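**May, notebook, contact list cleanup, second pass**

Coffee first, then the export. I pulled the full Grodell prospect list again this morning because the one I'd been poking at was stale (my fault, I saved over the good copy and kept working for an hour before I noticed). Fresh pull has 764 rows. I ran the dedupe script with the stricter company match and it came down to 497, way more of a drop than I expected!

So I went looking at what it had thrown out. Most of it is fair. Villholm alone was in there under a pile of different spellings, with and without the "Inc", once with a trailing space, once with the city glued onto the end. Good riddance. But the script also merged two people at Hrynyshyn who share a last name and a switchboard number, and they're in completely different departments, one in purchasing and one in payroll. If we'd sent that over to the sales folks they'd have been calling payroll about pallet racking.

Changed the rule so a shared phone number doesn't count as a match unless the first name agrees too. Haven't rerun the whole thing yet, only the Hrynyshyn rows, and those look right now.

Inès Pons came by around lunch with her notes on job titles. She wants "Head of" and "Director of" kept separate, I wanted them in one bucket, and we went back and forth on it for a good while. Her point is that at the smaller firms a "Head of Operations" signs the checks, and at the bigger ones they mostly don't, so lumping them together hides the thing the reps care about most. Okay, fine, I'm sold. Two buckets, plus a company size column next to them. She also found a whole run of titles where the comma had split the field (so "VP, Sales" turned into a person whose department was "Sales" and whose title was "VP"), and that one I should have caught on the first pass. 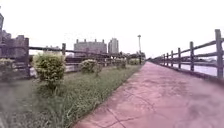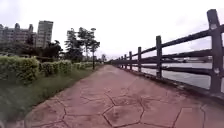 *The path with the rail fence, both shots.*

Back to it. Afternoon was bounced emails. The checker flagged 204 addresses and I started going through them by hand, which is slow going but I don't trust the "risky" label at all. A lot of the risky ones are catch-all domains, where the server says yes to anything you throw at it. Those I'm leaving in with a note in the status field. The hard bounces get pulled, no second chances.

Plornico is its own mess. They changed their email pattern at some point, from first initial plus last name to first dot last, and our list has both, sometimes for the same person. I tried keeping whichever record was updated most recently, but the update date gets touched whenever anyone opens the record and hits save, so it's useless for this. Ended up sorting them by the last reply date instead. Eight of them have no reply on file, so those are sitting in their own tab until somebody picks up a phone.

Still to do:

- rerun the full dedupe with the new phone rule and compare against this morning's count
- fix the comma split in the import step, and check whether it hit the address field too
- ask Inès for her company size cutoffs (she had them on a sticky note, I forgot to copy them down)
- rename the export so I can't save over it again!!

Left the script running on the second half of the bounces at 5:40. Log goes in the shared folder under cleanup, same place as last time.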